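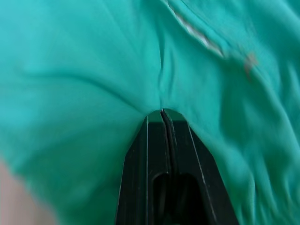

Put the Punch List Back Where It Belongs

December 13, 2022
By Enda Rafferty

Print this article | E-mail this article

The punch list was meant to be a short document. You walked a finished building with the architect and the owner, wrote down a scratched door and a missing switch plate, and the trades came back and fixed them. On most commercial jobs I visit now, it runs to hundreds of items and gets started when the building is nowhere near finished. I think that is a mistake, and the general contractors who allow it are paying for it.

I spent part of July on a medical office job for a builder called Brennan. The super had a closeout schedule of 12 working days. By the time the owner's people came through, the list already held missing ceiling tile, unpainted walls and a whole corridor without base. Those are not punch items. They are contract work that had not been done. Once they went on the list, the drywall and paint subs treated them the way subs treat any punch list, as something to get to when the next job has a slow morning.

The trouble starts with how we use the word "complete." A sub reports the second floor at 98 percent, the pay application goes through, and the remaining work gets moved to the list. The sub has been paid nearly everything except retainage. His best crew leaves for another site. What comes back is two people with a van and a sheet of paper, and they often were not the ones who did the work in the first place.

Software has made this easier to do. Brennan tracked its items in a program called Pollen, and I have used Josance on other jobs. Both are good tools. You tap the floor plan, type a few words, and the item goes to the right company. But when adding an item takes a few seconds, people add them all day long, and the same chipped corner gets entered by the super, the architect and the owner's rep. Somebody then has to sort that out in the trailer, usually the youngest project engineer, usually at night.

I would do it differently. Each trade should inspect its own work, room by room, before the next trade covers it or starts in the same room. The foreman signs for it by name. The super walks behind him and either accepts the room or sends the crew back while the crew is still on site and the lift is still there. Until a room is accepted, it is not billed as complete. The owner's walk comes after all of that.

Subs will say this slows them down, and for the first few weeks it does. I saw it tried on the Kokness school addition, and the mechanical sub complained through the whole first phase. Foremen do not like stopping production to look at grilles and escutcheons. Some of the complaint was fair, too. The super there was slow to walk rooms, and crews stood waiting for him. If you are going to ask for this, you have to put a person on it who has the time. On a job of any size I would want 2 people who can accept work, so that one being in a meeting does not stop a floor.

Owners have a part in this as well. Many of them want to start their own list early because they have been burned before. I understand that, but an early owner's list tends to become the contractor's to-do list, and the contractor stops looking for himself. An owner would do better to ask for the signed room sheets every week and check a few of them in the field.

Retainage does not solve it either. Holding money at the end gives you a way to punish a sub who will not come back. It does not put the right crew in the room, and by then the carpet is down and the furniture is on its way. The check should come earlier and be tied to smaller pieces of work - a wing, a floor, a run of exam rooms.

Print this article | E-mail this article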